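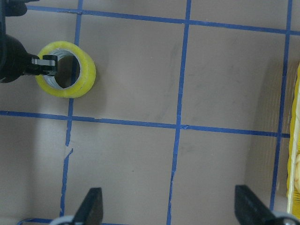 Re-taping and checking the two-arm table

I've been looking after the sorting table at Hotley long enough to have strong feelings about blue tape, and when Touran Shokri asked me to write the routine down before she takes over the Prondcombe table, I said yes and then wrote far too much. So get a coffee. The whole job takes a morning the first time, and most of that is peeling.

The table is a plain one: two arms, a gripper on each, a flat covered top between them, a basket on the left and a yellow tray on the right. The blue tape grid tells the person resetting the table where to put things, and it gives us straight lines to check the wrist cameras against. When a strip tears, people start guessing, and after a few weeks of guessing your banana is a whole hand's width from where it ought to be.

What you need

Blue painter's tape, one fresh roll at least. Don't use the packing tape from the item box! It is an item, it goes in the tray, and if you use half of it up the roll gets thinner and somebody has to go and find another one.
A long steel rule and a soft pencil.
A plastic scraper, the kind you'd use on a car windshield sticker.
Brown kraft paper if you're changing the covering as well.
Lint-free cloths for the fingers and the camera windows.
The hex keys from the drawer marked Flotine. Please put them back.
The log book.

Step 1. Park both arms and lock them out

Jog both arms up and back until the fingers are well clear of the surface, open both grippers, and then stop the cell properly at the main switch. I know the pause button is right there. Pause is for when you've dropped a pen. If you're leaning over the table with a scraper in your hand you want the lockout on and the key in your own pocket, and you want to tell whoever is in the room that you have it.

Take everything off the table before you start peeling, containers too. Wipe the items while they're out — the foam cube picks up grit and then rubs it into everything else.

Step 2. Look at the old tape before you pull it up

Walk along each strip and write down where it's worn. The usual places are the crossings, where one piece rides over another and the top edge catches, and the stretches where fingertips come down low for something flat. A gap with a little pale sliver beside it, like the one just below a crossing on the left-hand line at the top of this page, should be replaced as a full strip from edge to edge. I used to patch those. The patch makes a thicker spot, the thicker spot catches a fingertip, and you're back with the scraper by the end of the month.

A curled end can be trimmed and pressed down if the rest of the strip is sound. Use your judgment, and if you're standing there wondering, replace it.

Step 3. Peel, slowly

Pull the tape back low over itself, nearly flat to the table. If you pull straight up it will take the paper along with it, and a ragged hole in the covering is a lot more trouble than a bit of tired tape. Old residue comes off with the scraper held flat. Skip the solvent on paper; it leaves a stain that shows up on camera for as long as that sheet is down.

Step 4. Mark out and lay the new grid

Measure every line from the same edge of the table, the one nearest the operator. Never measure from the last strip you laid, or small errors pile up as you go across. Make a pencil tick at both ends and one in the middle, then lay the front-to-back strips first and the crosswise strips over them. Unroll the tape along the ticks without stretching it, because stretched tape shrinks back overnight and lifts at the ends. Rub down each crossing with your thumb. Small wrinkles are fine. I've laid a great many of these grids and never made one without a wrinkle somewhere.

Step 5. Clean and check the fingers

Tape glue travels. Wipe the inside face of every finger, then the tips, then run a clean cloth over the camera window. Check that the fingertip screws are snug (snug, please, they go into aluminum). With the power back on and nobody reaching in, open each gripper all the way and measure between the tips. On our pair the number to look for is 87 mm. If one side comes up short by more than a millimeter, look for grit in the linkage before you touch any settings.

Step 6. The tape roll test

My favorite part! Set the roll of packing tape flat near one of the crossings and have one arm pick it up by the core, with a fingertip down in the hole. It's a fussy grasp, and it tells you quickly if the tool height is off: too high and the tip skates over the rim, too low and it presses into the table. Do it three times with each arm. Halvard Öberg likes to finish with the toy carrot, which rolls, and I've come around to his way of thinking on that.

If the height is wrong, go to the Abbasi page in the binder and redo the touch-off. Don't nudge the offset by hand until it looks right. I have done it, and I spent the next afternoon undoing it.

Step 7. Put the containers and items back

The basket goes on the left with its long side running front to back, empty. The yellow tray goes on the right with the items in it, and they can lie however they land as long as nothing is stacked on the can.

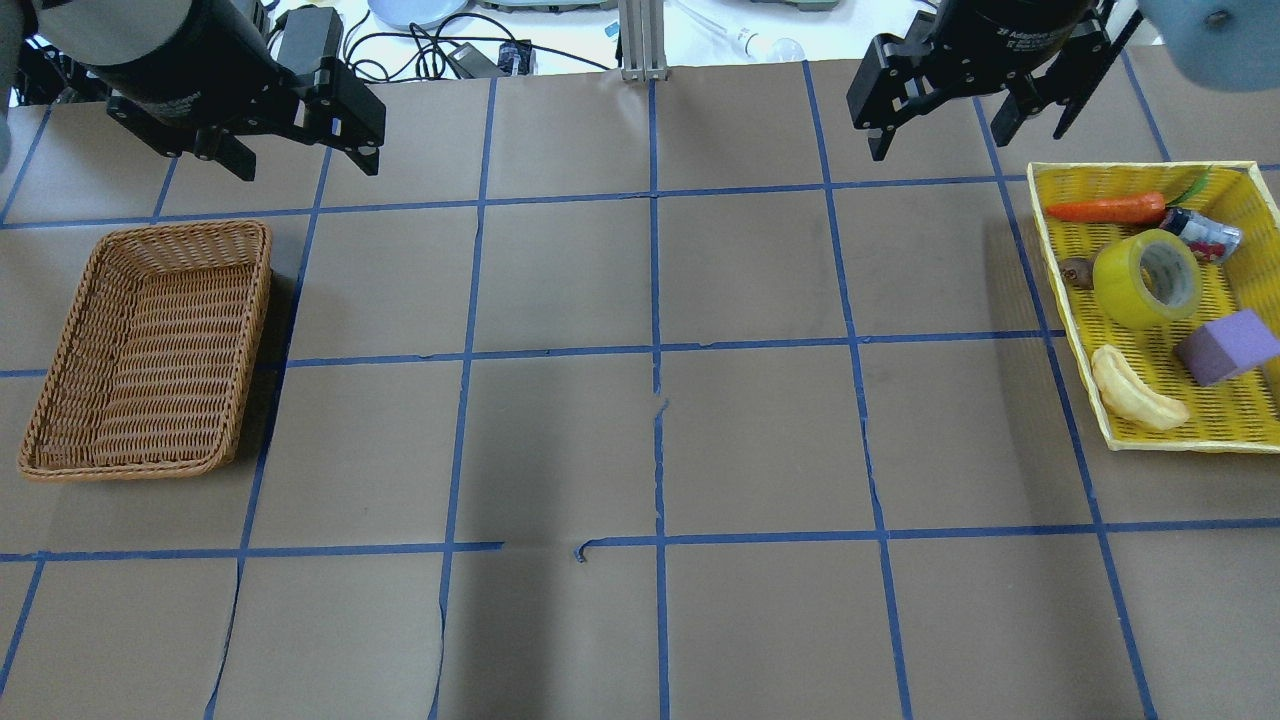

PRONDCOMBE, April

Touran and I went over this table together, and I'm adding our notes for whoever does it next.

The paper has a short tear on the center line, just above the middle of the table, and there's a curled end of tape on the lower crosswise line. Both are on the list. Since the paper also has creases and a seam at the lower left where the sheets overlap, we've decided to change the whole covering and tape it fresh. Do the seam first and rub it down hard, with the overlap facing away from the direction the arms usually drag things.

The cycle counter read 3,474 when we opened the log. Our rule at Hotley is a full look at the tape every 1,000 cycles and a wipe of the fingers every morning before the first run, and Touran is going to keep to the same here. Write the counter reading at the top of the page, then your initials, then what you changed.

Spare blue tape is on the second shelf, behind the cable ties.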